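Towels gone stiff and scratchy, and how do you fold them so they stay put?

Posted in Laundry & Linens
Asked by Isla Faulkner, Thu 31 October

Hi everyone, I've been reading here for ages and finally made an account because my towels are driving me a little batty. We moved to an apartment in Mitilside over the summer and I brought along all our bath towels, which were a wedding present and used to be lovely and thick. Since the move they come out of the wash feeling like cardboard. My daughter says it's like drying off with toast, and she isn't wrong.

I use the same detergent I always used (a capful and a bit), warm wash, and a splash of fabric softener. Then they go on the rack by the window, because the dryer in the building costs money and eats socks. I know the water here is harder than where we were before. Is that all it is? Can they be saved or am I buying new ones in December when the sales start?

Second thing, while I have your attention. The linen closet here is one narrow shelf and my stacks slump over sideways every time someone pulls a towel from the middle. I fold in half, half again and then half again. There must be a better way. Thank you in advance, and sorry for the length!

Keegan Vachon
Vinegar. Cup of white vinegar in the rinse, skip the softener. As for the closet, roll them. Done.

Sylvie Lapointe
Oh Isla, I feel for you, I went through exactly this when we came to Gratelthorpe, where the water leaves a crust in the kettle inside of a week. I cried over a bath mat. So please don't throw anything out yet, because I think your towels are probably fine underneath.

My guess is that you have three things piled up in there: minerals from the water, old detergent that never rinsed away, and softener, which coats the loops and makes them lie flat. A bit of each in every wash and after a few months you have toast.

What I did was wash mine twice in one afternoon. The first time I used hot water (check the care tag first, particularly on anything with color in it), no detergent at all, and a cup of plain white vinegar. Keegan is right about that part. The second time it was hot water again with half a cup of baking soda. Please don't put the two in together, they just fizz and cancel each other out and you've wasted both. Never any bleach anywhere near the vinegar, either. And don't stuff the drum! Four bath towels is plenty in a normal machine, they need room to slosh about.

After that, go down to half the detergent you think you need. It feels wrong for the first month and then you get used to it.

Drying is the other half of it. Take each towel by the short end and give it a good hard snap before you hang it, five or six times, like you're cross with it. Then once more when it comes down. If you can spare the coins, ten minutes in the dryer at the very end does wonders, but I only bother for guests. And if you have a balcony or any kind of outdoor spot, use it – a bit of breeze moves the loops around all day long and a still corner by a window doesn't.

Now the folding, which I have strong feelings about. Three halvings gives you a loose, fat little block with edges on nearly every side, and somebody always grabs the wrong one. Try thirds instead. Lay the towel out flat and fold one long side in to the middle, then the other long side over it, so you have a long strip.
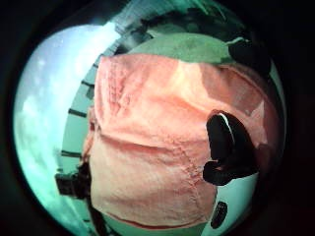
Smooth it down with the flat of your hand as you go and push the air out toward the ends, thick terry holds a surprising amount. Then bring the two short ends to the middle and close it like a book. The hems end up tucked inside, and the only thing facing you on the shelf is one big soft rounded fold. Put that fold to the front every time. You can slide one out of the pile without the others coming along for the ride, mostly.

On a narrow shelf I'd keep the stacks low and stand a bookend at the side. Hand towels I do roll, in a basket, so Keegan gets half a point there too.

Let us know how the first wash goes. If the water turns cloudy, don't be alarmed, mine looked like weak tea with milk in it.

Matvii Stetsiuk
Agree with Sylvie mostly, but go easy on the vinegar as a habit. The man who repaired our washer told me it's hard on the rubber seals if you use it every load. I do it once every couple of months and the towels are soft enough for me.

Isla Faulkner
Thank you all so much! First batch is in the machine now and Sylvie, yes, very cloudy. I'm going to try the thirds tonight and I'll pick up a bookend on Saturday.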